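The Bench at Prenico

Small assembly work rewards a clear surface. At the Prenico workshop, where Cheuk-hei Poon oversees 16 benches, each station is set out in the same manner before a shift begins, and loose parts are kept in trays at the rear.

The rail is placed first, and the remaining parts are fitted to it in order.

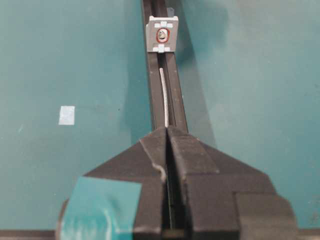 Screws are driven by hand and checked a second time before a unit is passed on. Obed Frimpong, who trains new staff, asks each of them to complete 24 practice units under supervision. Dust in the channel is brushed out at the end of every shift. The workshop finished almost 500 units in July.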